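Home gym kit check, April
Haworth house, spare room and garage

I do this every few months and scribble notes as I go, so forgive the rambling!

Rowing machine (Plonano)
Rail wiped and clear: OK
Seat rollers: OK, a bit squeaky when I lean back too far
Chain oiled: done Wednesday
Foot straps: left one is fraying near the buckle. I've ordered a new pair, and till they come I'm keeping the sessions gentle.

Exercise bike (Zestum)
Pedals tight: no! The right one had worked itself half a turn loose, and I only noticed because of the clicking. Tightened and ridden for 60 minutes with no more clicking.
Seat post pin: OK
Brake pads: worn but fine until summer
Display: reads 739 km, battery changed

Adjustable bench
Back pin locks in all 3 positions: OK
Bolts underneath: 2 needed a nip up with the spanner
Padding: small split at the head end, taped (ugly, but it holds)

Dumbbells and bands
Collars grip properly: OK
Bands stretched out and checked for nicks: threw the green one away, it had a nasty little tear by the handle. Please do check yours, they really sting when they snap.

Floor and room
Mats flat, no curled corners: one corner still lifting by the door, I keep tripping on it
Mains leads away from feet: OK
Space behind the bike: OK now I've shifted the Utel fan

Still to do: foot straps, mat corner, new green band.

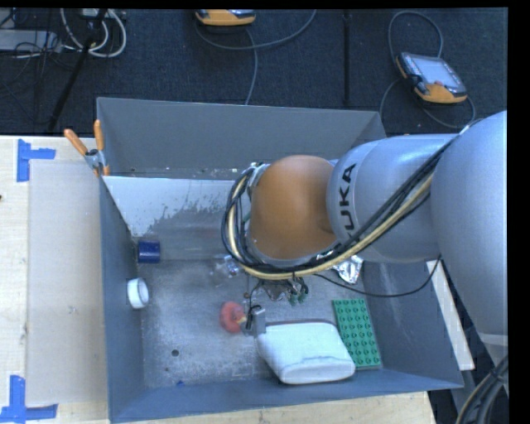
KUKA arm over a grey open-topped bin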